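Where Does Cardboard Come From?

Look around your home and you will probably find a cardboard box. There may be one holding cereal, one holding shoes and one by the front door waiting to be opened. Boxes are so common that people rarely think about them. But a box has to be strong enough to protect what is in it, light enough to carry and cheap enough to use just once. Getting all of that out of a pile of wood takes several steps.

Two kinds of cardboard

People use the word "cardboard" for two different things.

The first kind is the thin, stiff card that cereal boxes are made from. People who make it call it paperboard. If you tear a piece, you will see that it is solid all the way through.

The second kind is what moving boxes and shipping boxes are made from. Its proper name is corrugated board. "Corrugated" means folded into waves. If you look at the cut edge of this kind of board, you will see a flat sheet on top, a flat sheet on the bottom and a wavy sheet between them. The flat sheets are called liners. The wavy part is called the fluting, and each single wave is a flute.

The rest of this page is mostly about corrugated board.

Starting with wood

Paper is made of fibers. A fiber is a very thin thread, and the ones in paper come from plants, usually trees. Pine and spruce are often used for strong brown paper because their fibers are long. Long fibers can tangle together in more places, and that makes the paper hard to tear.

At the mill, the bark is taken off the logs and the logs are chopped into small chips. The chips are cooked with water and chemicals in a tall tank called a digester. Wood has a natural glue in it called lignin, which holds the fibers together. Cooking loosens the lignin so the fibers can come apart. What is left is a wet brown mush called pulp.

Pulp is not always made from new wood. A lot of it comes from old boxes that have been collected, soaked and stirred until they fall apart. Many boxes are a mixture of old fiber and new.

From pulp to paper

The pulp is mixed with a great deal of water until it is thin and soupy. Then it is spread over a wide moving screen. Water drains through the holes in the screen and the fibers stay on top, lying across each other in a thin mat. Heavy rollers squeeze out more water. After that the mat goes around a set of heated metal drums, which dry it.

At the end of the machine the paper is wound onto a giant roll. At the Brindgate mill, where Ultan Hennessy has worked for 9 years, each finished roll weighs more than a car. "You can't push one with your hands," he says. "We move them with a truck that has a clamp on the front."

Making the waves

The rolls go to a different factory, where a long machine called a corrugator turns them into board.

First, one sheet of paper is warmed with steam. Steam makes paper soft and easy to bend. The sheet then passes between two rollers that have ridges on them, like the teeth of a gear. The ridges press the paper into waves.

Next, glue is put on the tips of the waves, and a flat liner is pressed against them. The glue is made from starch, often from corn or potatoes. The other side of the waves gets glue too, and a second liner goes on. The board travels over hot plates so the glue can set. At the far end, blades cut it into flat pieces.

Why waves are strong

An arch is a curved shape, like the underside of a stone bridge. When you press on the top of an arch, the push is carried down both sides to the ground. A row of flutes is a row of tiny arches, so the board can take a push without crushing right away.

The flutes also act like small columns. In most boxes they run up and down the sides. This helps when boxes are stacked, because the weight from above goes down along the length of each flute.

The spaces between the waves are full of air. Air weighs very little, so the board is thick without being heavy. The air also makes a cushion for whatever is inside.

Try it yourself

You will need 2 sheets of plain paper, two stacks of books the same height and some coins.

Set the stacks a little way apart. Lay one flat sheet across the gap like a bridge and put a coin in the middle. The paper will sag, and it may fall in.

Now fold the second sheet back and forth, like a fan, with folds as wide as your finger. Lay it across the gap so the folds run from one stack to the other. Add coins one at a time. Write down how many each bridge held. Then try narrower folds and see if your number changes.

Cutting and folding

A flat piece of board becomes a box in a few moves. A machine presses lines into it where it will bend. These lines are called scores. Slots are cut to make the flaps, and one edge is glued to another to make a tube. The box is then squashed flat, because flat boxes take up much less room in a truck. A bundle of 54 flat boxes can fit in the space of a few open ones.

Whoever uses the box opens it up, folds in the bottom flaps and tapes them shut. 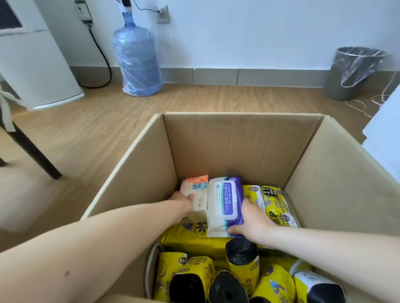 Heavy things should go in at the bottom of a box, with light things on top. Empty spaces let things slide around, so packers fill them with crumpled paper. A box that is full to the top is also stronger when something is placed on it, as the things inside help to hold up the lid.

What cardboard does not like

Water is the biggest problem. Wet fibers swell and slip apart, and the starch glue goes soft. A box left out in the rain can lose its shape in a short time. Even damp air makes a box weaker. Boxes for vegetables or fish are sometimes coated with wax or plastic to keep water out, though the coating makes them harder to recycle.

Using it again

When you put a box out for recycling, it goes to a sorting center and is pressed into a big block called a bale. The bale goes to a paper mill and is dropped into a tank called a pulper, which works like a huge blender. Tape, staples and bits of plastic are strained out. The clean pulp is ready to be made into paper again.

Fibers get a little shorter and more worn every time they go around. In the end they are too short to hold together, and they wash out with the water. That is why mills keep adding some new fiber.

Blandine Riviere runs a sorting center and says greasy pizza boxes cause her the most trouble. Oil and water do not mix, so oil can leave spots and weak places in new paper. Rules are different from town to town, so check what yours will accept. Where greasy card is not allowed, you can often tear off the clean lid and recycle only that part.

Words to know

Corrugated: folded into waves.
Fiber: a very thin thread, such as the ones found in wood.
Fluting: the wavy paper in the middle of the board.
Lignin: the natural glue in wood.
Liner: the flat paper on the outside of the board.
Pulp: a soft, wet mixture of fibers and water.
Score: a line pressed into board so that it bends in the right place.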